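Wiroson Height-Adjustable Desk, Model 306
Owner's Manual

Section 7: Care and Cleaning of the Work Surface

7.1 General

The work surface of the Model 306 is a matte laminate bonded to an engineered core. With regular care it will keep its colour and finish for many years. The procedures in this section apply to desks in private homes and in shared offices. Where the desk is fitted with the Ullima flush power module, the additional requirements of 7.4 must also be observed.

CAUTION: Disconnect the desk from the wall outlet before any damp cleaning. Switching off the height controller does not isolate the power module.

7.2 Materials required

Two microfibre cloths, one for damp wiping and one for drying
A bowl of lukewarm water
Mild dishwashing liquid, without bleach or abrasive
A soft brush for the edges of the power module

Do not use scouring pads, melamine sponges, furniture polish, solvent or any cleaner containing ammonia. Polishes leave a film on matte finishes which shows as shiny patches and is difficult to remove. Damage of this kind is not covered by the Psarras Limited Warranty (see Section 11).

7.3 Routine cleaning

Routine cleaning is recommended weekly, or more often where food and drink are consumed at the desk.

1. Lower the desk to its seated height and wait until the motors have stopped.

2. Unplug the desk and any chargers connected to the power module.

3. Remove monitors, lamps and heavy equipment where practicable. Lift items clear of the surface. Dragging a monitor base or a metal-bound notebook across the laminate may leave fine scratches that catch the light.

4. Wipe small items before they are returned to the desk. Diaries, planners and notebooks with a glossy cover collect dust and hand cream, and transfer both to the laminate. Lay the item flat, steady it with one hand and wipe the cover with a dry cloth. Work away from a spiral binding so that the coils do not snag the fibres. A cloth used on covers should be kept dry at all times; moisture will lift the edges of coated card and may cause the pages to cockle.
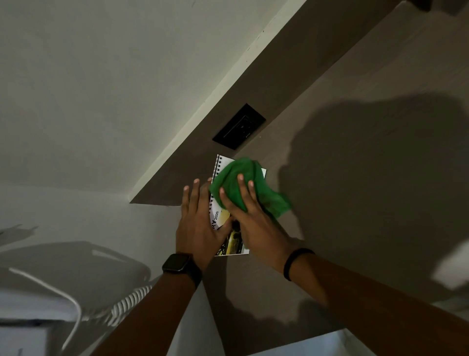

5. Dust the bare surface with a dry cloth, following the direction of the wood-grain pattern. Finish at the front edge, where crumbs and dust tend to gather.

6. Add a few drops of dishwashing liquid to the water. Dip the second cloth, wring it out thoroughly and wipe the surface in overlapping strokes. The cloth must be damp only. Do not pour or spray liquid directly onto the desk.

7. Rinse the cloth in clean water, wring it out and wipe again to remove any soap residue.

8. Dry the surface completely. Pay particular attention to the edging strip and to the joint between the strip and the laminate. Standing water at this joint may cause the core to swell.

9. Return all items to the desk, reconnect the power and raise the desk to the preferred height. Confirm that no cable is caught beneath the frame.

NOTE: Dark and mid-toned finishes show lint more readily than light ones. Wash new microfibre cloths once before first use, without fabric softener.

7.4 Cleaning around the flush power module

The power module is set into an opening in the work surface and must not be removed for cleaning.

1. Confirm that the desk is unplugged.

2. Brush loose dust away from the raised frame of the module, moving outwards from the openings.

3. Wipe the frame with a dry cloth wrapped over one finger. Do not push the cloth, a brush handle or any other object into the socket openings.

4. Keep damp cloths clear of the module on all sides. Stop damp wiping short of the frame and finish this area dry.

CAUTION: If liquid enters the module, leave the desk unplugged and do not attempt to dry the interior with a hair dryer or compressed air. Contact an authorized service centre. The replacement part is number 2545 and must be installed by a qualified electrician.

7.5 Removal of marks and stains

Ballpoint ink: Apply a little undiluted dishwashing liquid to a damp cloth. Hold it on the mark for one minute, then wipe gently, rinse and dry.

Coffee and tea: Wipe up immediately. For dried rings, lay a damp cloth over the mark for several minutes before wiping.

Adhesive residue from labels or notes: Soften with a cloth wrung out in warm soapy water. Lift with a plastic card held flat. Metal scrapers must not be used.

Permanent marker: Test the treatment first on the underside of the work surface. Dampen a cloth with isopropyl alcohol, dab the mark and rinse promptly. Alcohol must not be used on the edging strip.

Printer ink and dye transfer: Covers printed in strong colours may transfer dye when left on a damp surface. Treat as for ballpoint ink. Some marks may remain faintly visible.

7.6 Wall and rear clearance

Where the desk stands against a painted wall, move it forward twice a year, in spring and again in October, and wipe down the rear edge. Check the wall for rub marks caused by movement of the work surface. If marks are present, increase the clearance as set out in Section 3 and re-level the feet.

7.7 Replacement cloths and care supplies

Cloths suitable for use with this finish are available from Lekwood dealers under the accessories listing. Cloths should be replaced when the edges fray or when they no longer rinse clean. For edge repair and touch-up sticks, refer to Section 8.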